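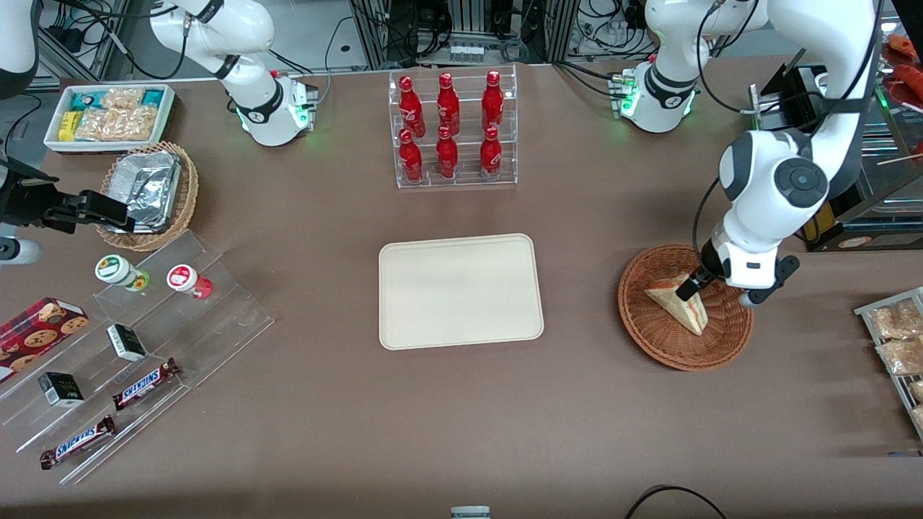 About Nosilmont

Nosilmont is a lunch counter school. We teach people how to run small food counters: the kind you find in a train station, a hospital lobby, a library basement or the back of a hardware store. Sandwiches, soup, a decent cup of coffee, something sweet by the register. We love these places, and we think the people who run them deserve proper training as much as any restaurant chef does!

How we got started

Lorraine Bickerstaff ran a counter in a county courthouse for 17 years. She opened at six, closed at three, and fed jurors, clerks, bail bondsmen and a judge who would only eat egg salad on rye. When she decided to retire, she looked for someone to take over and found plenty of people who could cook and hardly any who knew how to order bread for a Monday-sized crowd, price a half sandwich, or keep a line moving at noon with two pairs of hands. So she wrote it all down in a binder. The binder became a weekend class, the weekend class filled up, and the retirement was put off.

Getachew Gudeta was in the second class. He had been baking rolls out of a rented kitchen and wanted to sell them with something inside. He came back the next January to teach the bread sessions and has been here ever since (his sesame roll is on page one of the current binder, and Lorraine will tell you it should have been there from the start).

What we teach

Our main course is called Tufa. It runs for ten weeks, mornings only, and covers the whole working day of a counter, beginning with the delivery at the back door and ending with the cash count. You'll learn to build a short menu and stick to it. You'll learn how to fill a cold case so that the last customer of the day still wants what's in it, and how to wrap a sandwich so it survives a walk across a parking lot. We spend an entire week on soup. We could easily spend two.

Clindent is the evening course, for people who already have a counter and want to fix something about it. Students bring their real menus, their real prices and their real headaches. One group spent most of a session on where to put the napkins, and it was one of the best nights we've had. Everyone went home and moved their napkins.

Then there is Clostesex, our summer program for teenagers, named after the old dairy building where we hold it. Yes, we know, and so do the teenagers. They learn knife safety, food handling, making change without a calculator, and how to talk to a customer who is in a terrible mood. By the last week they're running a lunch service for their families, and it is loud and wonderful.

How classes work

Small groups, lots of standing up. You'll be slicing and wrapping on your first morning, so wear shoes you trust. We keep the talking short and the practice long, and lunch is whatever the class made. If the tuna came out too salty, well, that's lunch, and we talk about why while we eat it.

We ask everyone to keep a notebook. Write down what you made, what you threw away and what you wished you'd had more of. Our graduates tell us they still do this years later, and a few have sent us photos of shelves full of them. We treasure those!

Our kitchen

We teach in a former shoe store with 1000 square feet of floor, big front windows and a long practice counter that Getachew built over one very dusty winter. There's a proper service line, a wall of dry storage and a bread oven that we talk about as if it were a relative. The sloped ramp at the side entrance leads straight into the teaching room, and we have adjustable-height stations for anyone who works better sitting down. Tell us what you need when you sign up and we'll have it ready.

Where our students end up

All over! To date, 331 people have finished Tufa. Some run their own places, some manage counters for hospitals and colleges, and one sells breakfast burritos from a window no wider than a door. Others found out that the early mornings weren't for them and went off to do something else, with much better sandwiches at home. We're happy for every one of them.

Graduates can call us any time, and they do. We get questions about slow afternoons, broken slicers, a landlord who wants to move the entrance, what to do with 700 leftover paper cups printed with the wrong phone number. (Iced coffee samples and a marker pen. They were gone in a month.)

Come and visit

We hold an open morning before each new course. The next one is on June 3, 2026, starting at nine. Getachew will be baking, Lorraine will be pouring coffee and giving her opinion of your menu if you bring one, and you're welcome to stay for lunch. You don't have to sign up for anything. Ring the bell at the side door if the front is locked, and give us a minute, as our hands are probably covered in flour.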